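Striped Towels and a Cold Afternoon

November 25, 2022

I have been meaning to write about dish towels since June, which tells you how exciting things are over at my place. But the weather has gone gray here in Clullinthorpe, the soup is on, and I finally feel like it.

My grandmother ironed every towel she owned (even the rags!) and stacked them by color in the drawer beside the stove. I don't iron a thing, but I do love a good flat towel before folding. Spread it all the way out, smooth it from the middle toward the hems, and give the top corners a little tug so the stripes run straight.
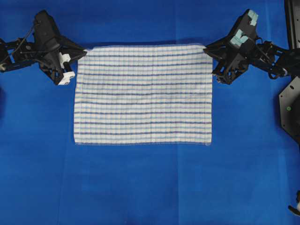 I fold mine in thirds the long way and then in half, and they stand up in the drawer like files. My sister rolls hers and we have agreed not to discuss it at Thanksgiving anymore. The drawer is an old one from a shop on Allby Street, a bit too shallow for rolling anyway, and it sticks when it rains.

Stripes are my weakness, I'll admit. Blue and white ones most of all, because they look cheerful hanging on the oven door and they still look nice when they've faded some. They're handy for folding too, as you can line one stripe up with another and your edges come out pretty close to even.

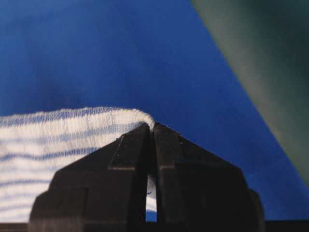
Blue and white stripes, held by the corner.

Next time I want to get to the linen closet, where there are tablecloths I haven't unfolded in years. Wish me luck, and tell me how you fold yours!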